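The Toy Kitchen Cell: Frequently Asked Questions
Maintained by the bench team at Nallberg. Last revised 13th April.

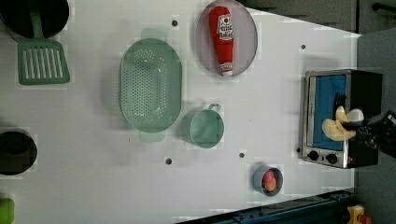
Most of these questions arrive by message late in the evening, usually from someone standing next to the cell with a screwdriver already in hand. Please read the page first. The screwdriver can wait.

Is this the same cell that used to be at Entili?

Same arm, same gripper, new table. The old table had a soft spot in the middle that made every pick from that area come up short, and people spent most of February tuning software to make up for it. If you have a copy of the old settings, delete it.

What order do I power things on?

Controller first, then the arm, then the gripper. Wait for the controller to finish its startup beeps before you touch the second switch. If you do it backward, the gripper comes up thinking it is closed when it is open, and it will greet you by trying to open further. The sound is memorable.

What are the holes in the table for?

Fixtures and calibration pins. Leave them clear. Crumbs of foam, bits of tape and, once, a whole raisin have been found in them, and a pin that sits high by the thickness of a raisin gives you an arm that is wrong everywhere by the thickness of a raisin.

How often do I calibrate?

Every morning before the first run, and again if anyone has leaned on the table. It takes 15 minutes. Put the pins in, run the touch routine at low speed, take the pins out. People forget the last part. The arm does not forget where it was going, and we are now on our second set of pins.

The gripper keeps dropping the banana. Is it broken?

Probably not. Wipe the finger pads with a damp lint-free cloth and let them dry fully. Toy fruit is slick, and whatever comes off it builds up on the pads until they have the grip of a buttered plate. If wiping doesn't help, check where the fingers are landing. Gripping by the tip is allowed, but it leaves most of the banana hanging out to one side, and a fast turn will swing it loose. Slow the turn down before you start raising the force.

Can I just raise the force?

A little. The default is 3000 in the controller's own units, which correspond to nothing you learned in school. The cell will accept more, and the toys will not. We keep a box of things that were once round.

When do the finger pads get replaced?

When you can see a shiny strip down the middle, or when a pad has started to peel at a corner. Change both pads even if only one looks bad. A fresh pad facing a worn one pulls everything slightly to one side, and you will blame the camera for it. The spare pads come from Hendeo and live in the top drawer, under the tape.

I got error 3305. What now?

The gripper cable has been tugged. Stop the arm, hit the emergency stop, and look at the cable where it leaves the wrist. Reseat the connector and check that there is still a loose loop behind it when the arm is at full reach. If the loop has been tied up neatly with a zip tie, cut the zip tie. Somebody likes a tidy cable, and we would like to have a word.

How do I set the table between runs?

Use the layout sheet for that batch. Pots, colander, plate and oven go down first, small stuff afterward. Things near the edge are fine if the sheet puts them near the edge. Please don't improve the arrangement. It is supposed to be a bit of a mess - real kitchens are.

The oven door is stiff. Can I oil it?

No. The oil gets on the door, then on the pads, and then you are back at the banana question. Open and close it by hand a few times. If it still sticks, swap in the spare oven from the shelf and label the stiff one.

Can I wash the toys?

Warm water and dish soap, dried completely before they go back. Anything with a paper label gets a wipe instead. The dishwasher in the Dondivley kitchen is off limits after the incident with the lids.

What do I write in the log?

The fault, what you changed, and whether you calibrated afterward. "Fixed it" is not a log entry, though we do admire the confidence. If you changed nothing and the problem went away, write that too. It will be back.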